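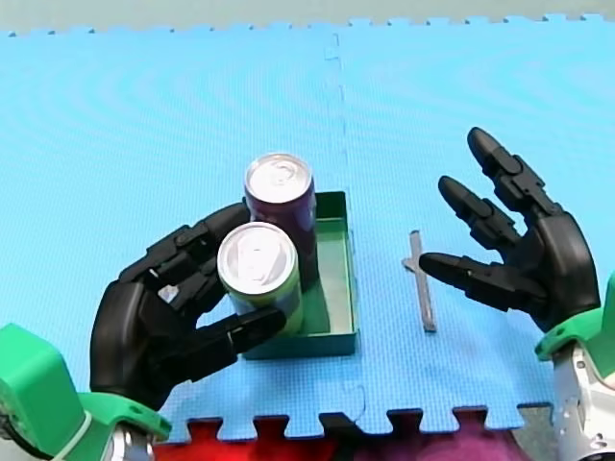

Ask it to move a can and it will move a can, Vaida Kļaviņa had written. Ask it to tidy a cooler and you are asking for forty jobs under one name, and it has maybe three of them.

Afia Ackah read the message twice and pasted it into the report under Vendor Comments. The template had a field for that. It had fields for floor load, noise, supply voltage and cleaning products, and one at the end marked Recommendation, which accepted three values from a menu: Purchase, Defer, Decline.

Skernus ran convenience stores. The question it had sent her to Briltden to answer was whether two arms on a stand could face up a drinks shelf overnight. Facing up meant pulling the stock to the front edge, turning the labels out, filling gaps from the tray, and taking away anything dented or sticky. She had done it herself for two years before she moved to equipment, and a full cooler had taken her most of an hour if the door seal was good and the glass didn't fog.

The build on trial was called Bromance. The name had been given to the two-handed controller by people who had since left, and it was now in the license file, the log headers and the error messages, so it stayed. The session software was Mosoti. Mosoti started the clock, stopped the clock, and asked after each run whether a person had intervened. There was no way to skip the question.

The protocol had been agreed on by email. There would be 72 runs with two slim cans, one green and one dark, and a shallow green tray. In some runs a can went from the tray to the mat, and in others from the mat to the tray. Start positions varied by a hand's width. A run counted as complete if the can ended upright where it had been asked for and nothing else had moved. Afia had argued for that last clause. In a store, a can put back neatly with two others knocked over was a worse result than a can left alone.

She sat on a stool outside the line marked on the floor, with a clipboard, though Mosoti kept its own record. Vaida sat at the desk behind her.

"Run one," said Vaida.

The left hand came in low, opened, and waited. It waited for so long that Afia looked around.

"It's planning."

"Is there a light for that?"

"No."

She wrote down no light for planning. A clerk who came in for the early shift would see a machine standing still with its fingers out and would assume it had stopped, and would reach past it. That was the kind of thing that went in a report. 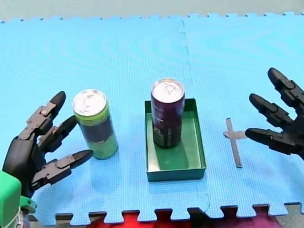
The first block went well enough. The hands approached from the side, closed in stages, and lifted straight up before moving across, the way a new hire carries a full cup. When the thumb touched early the controller backed off and tried again. Afia timed the approach separately from the lift, on her own watch, because the two would fail for different reasons. The lift was quick. The approach took up nearly all of the run.

She asked what happened if the label was facing the wrong way.

"It doesn't know about labels," Vaida said.

"Could it?"

"It could be taught to turn a can in place. That's a different policy. You'd load that one, run it over the shelf, unload it, then load this one."

"And the dented ones?"

"It doesn't know about dents."

Afia drew two lines on her sheet under Tasks and wrote labels beside one and dents beside the other, and put a zero after each. Above them she had pull forward, which she had marked as partial, and fill from tray, which she had left open.

There was a break while Mosoti wrote its files. Vaida used it to tighten something at the wrist of the right arm with a short hex key and then to wipe her hands on her trousers. She said the question people brought to Briltden was always the same. They wanted to know if it was ready. A hotel group had wanted to know if it was ready for beds. A laundry had wanted to know if it was ready for fitted sheets, and she had told them she wasn't ready for fitted sheets herself. She had stopped using the word. She sent people a list of motions with a rate next to each one, and let them work out how much of their own job was on it.

"And how much of mine is on it?"

"You tell me. You wrote the job down?"

Afia had. It was on the second page of the clipboard, in the order she used to do it. Prop door. Check floor for glass. Move front row aside. Pull back rows. Wipe shelf. Check dates. Turn, fill, close door, wait for seal. She had never seen it as a list before she made it, and making it had been slower than she expected, as her hands kept getting to the next step before she had found the verb for the one before. There were 14 lines. She went down them with the pen while the files wrote. Two were on Vaida's list. A third would be if the shelf held still and the lighting was kept even.

In the second block a can went over. It was the dark one, touched high on the rim by a finger that was on its way somewhere else. It rolled against the wall of the tray and stopped. The controller paused, then carried out the rest of the motion with nothing between its fingers, set down the nothing with great care at the target, opened, and withdrew.

Mosoti asked if a person had intervened. Vaida pressed No. It asked if the run was complete, and she pressed No again.

"It thought it had the can," Afia said.

"It had no opinion. There's a grip check in the next build."

"When's the next build?"

"August."

Afia wrote August, and then grip check, and underlined the second. She had trained people who did the same thing in their first week: reached for the next item while looking at the one after. You told them once. It struck her as unreasonable to hold that against the machine, and the template had no field for it anyway.

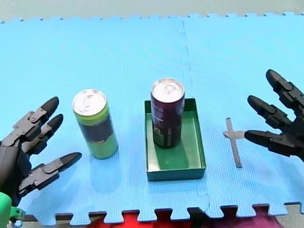
By the third block she had stopped watching the hands and was watching the gaps between runs. Someone had to set the cans back at the start of each one. In the protocol this was called reset and it was nobody's time. Vaida did it without seeming to notice, a lean forward, two cans, a lean back, a glance at the floor mat to see that the edges hadn't lifted. Afia timed the next few. Then she asked for a reset to be done at the pace of the machine, and Vaida laughed and said she didn't think she could go that slowly.

"Who does it in the store?"

"In the store there's no reset. The cans are where they are."

"Somebody fills the tray, though. And stands it where the arms can reach."

"Yes."

"At night."

"Yes," Vaida said. "You'd want somebody in the building."

Afia put that in the main text, not under Vendor Comments, and made it a paragraph of its own. The arms could move stock between a tray and a surface with no one touching them. They could not bring themselves a tray. A night clerk who brought the tray would be standing at the open cooler with a full tray in both hands, which was the point at which a clerk had always just done the shelf.

She did not think that settled it. There was a store she'd worked in where the night clerk had a bad shoulder and the top shelf went unfaced for a winter. There were stores with no night clerk at all, and in those the morning shift did it between customers and did it badly. She tried to write a sentence that covered all of these and it came out too long, so she split it and moved the shoulder to an appendix.

The last block ran while she was drafting. She looked up for the final one. The right hand took the dark can from the tray, across the wall of it and down onto the mat, and kept hold after the can had landed. She could hear the fans in the rack.

"Planning?" she said.

"Letting go," said Vaida. "That's a decision too."

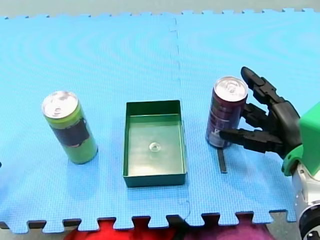 Bromance, right hand on the maroon can, tray empty. Appendix B.

Mosoti produced its summary as a table. Complete without help, 39. Complete or abandoned with a person stepping in, 14. The others were not complete and had not been touched. Afia copied the figures across and checked the sum against the total, and it matched. Longest single approach, outliers removed. Median reset, by hand, with a note saying whose hand.

Vaida asked if she could see the menu at the end. Afia turned the laptop toward her.

"Just the three?"

"Just the three."

"Which one do I want?"

"Defer gets you another visit. It's the same form, though. I'd bring a cooler with a door on it."

"We haven't got one."

"We've got plenty."

She typed April 21, 2025 in the date field and selected Defer. The form asked for a reason of up to 12 words. She wrote: Moves cans. Does not yet face shelves. Retest with door, labels, dents. Then she counted, saved it, and asked where she could wash her hands, which had picked up something sticky from the clipboard.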